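Printing my own wall map of Tirnurico

25 Feb 2024

I finally have a map on the wall over the desk. It took me most of the winter, and I want to write down how it went while I still remember the settings.

Tirnurico is the valley district where my mother grew up. You can't buy a decent wall map of it. The regional sheet stops just north of the river, and the tourist map they give out at the bus station in Abreu leaves off everything that isn't a church or a restaurant. I wanted all the villages, the back roads, and the hills with their names on them.

I started with open map data, which is free to download. The roads were good. The rivers were fine too, except that the Utasex was drawn in two pieces with a gap where it passes under the old mill. I fixed that by hand. The village names were the real work. Some had one spelling on the road signs and another in the land records, and a few had no name at all on the map, only a cluster of buildings.

Eilidh Gunn, who has walked most of that country, sent me a list of corrections in November. It had 68 entries. Most were small things like a footpath on the wrong side of a stream, but she also caught that I had two villages swapped. I had been looking at that part of the map for weeks and never noticed.

For the hills I used public elevation data and made a shaded relief layer. If you haven't done this before, go light. My first version had the shading so dark that the green of the forests turned to mud and you couldn't read the small type on the north slopes. I ended up with the relief at 40 percent and it still looks a little strong under a lamp. The highest point in the district comes out at 2397 meters. The old sheets give a slightly different height, and I went with the newer data.

Then the projection. I went back and forth on this and I'm not sure it mattered. The district is small enough that most of them look the same on paper. I picked the local grid so that the coordinates along the border would match the ones on a handheld GPS, and left it there.

Labels took longer than everything else together. The software will place them for you, but it puts them in odd spots – on top of rivers, or halfway across the district line. I let it do the first pass and then moved the bad ones. My rules were simple. Towns get upright type, water gets italics, and hills get small capitals. Florêncio Meireles told me to curve the names of the valleys along the valley floor, and he was right. It looks much better.

I had it printed at a shop in Jarkport that does banners and blueprints. Get a test strip first. Mine showed that the pale yellow I used for farmland printed as almost nothing, so I went a shade darker. The final print is on matte paper. Glossy looks nice in the shop, but you can't read it with a window across the room.

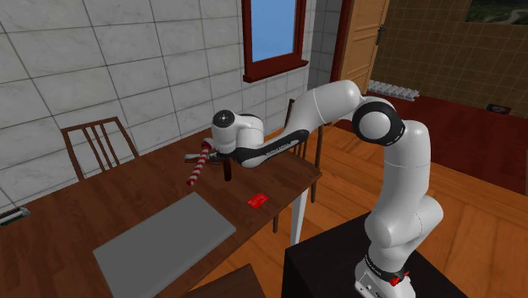
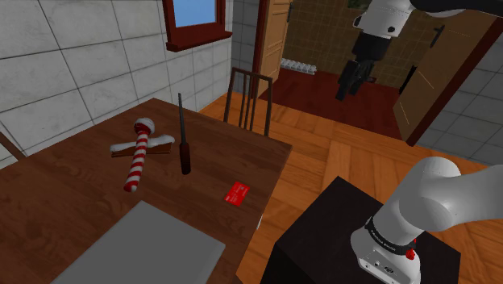
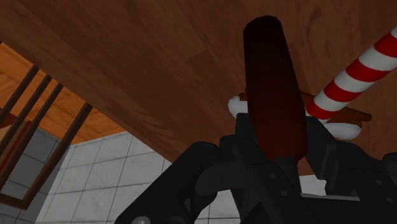
For hanging it I used a pair of wooden rails, one at the top and one at the bottom, with the paper clamped between the halves. A frame that size costs more than the printing did. The rails keep it flat enough, though the bottom left corner curls a bit when the heat is on.

There are mistakes left. The bridge east of Abreu was replaced and I have it in the old place. One hill is labeled twice. Su-chen Siu asked why there's no scale bar in miles, and the answer is that I forgot, so that goes in the next one.

I've put six more names on a list to check when I'm over there, all of them farms my mother mentioned that I haven't been able to find. Two should be up the side valley past the mill. If you know that area and have an older sheet of it, I'd like to see a scan, even a bad one. I'll post the label settings separately once I've cleaned up the file.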